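Notas para a fala: o armário de inverno

(respirar, beber água, não começar pelas botas)

Boa tarde, gente! Então, eu vim falar de casaco. Sim, casaco, porque eu tenho um problema sério com sobretudo e acho que metade desta sala também tem. Da última vez que arrumei o armário, achei quatro pretos. Quatro! Dois eu nem lembrava que tinha comprado, e um ainda estava com a etiqueta da Neltix pendurada na manga.

Contar aqui a história do trench da Grirnport: comprei um número maior de propósito, para caber tricô grosso embaixo, e foi a melhor decisão do ano. Ombro caído, cinto amarrado de qualquer jeito, barra na canela. Uso com jeans reto, uso com vestido, uso até para ir à padaria (pausa, alguém sempre ri).

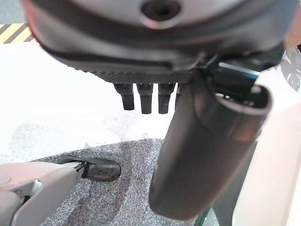
Mas casaco comprido achata quem é baixinha, me escreveu uma leitora em julho, e ela já tinha devolvido três por causa disso. Eu entendo, viu? Tenho perna curta e sofri anos com isso. O que resolveu para mim foi subir a cintura da calça e usar bota da mesma cor, tudo corrido. A da Aidoo, de cano justo, funciona super bem.

Mostrar a manga dobrada, duas voltas, forro aparecendo.

Falar de lã: olhar a composição antes do preço, sempre. Do modelo xadrez da Hisik eu gosto demais, só que ele solta bolinha debaixo do braço, então levem o pente de tecido na bolsa.

Abrir para perguntas e deixar o provador livre até as cinco.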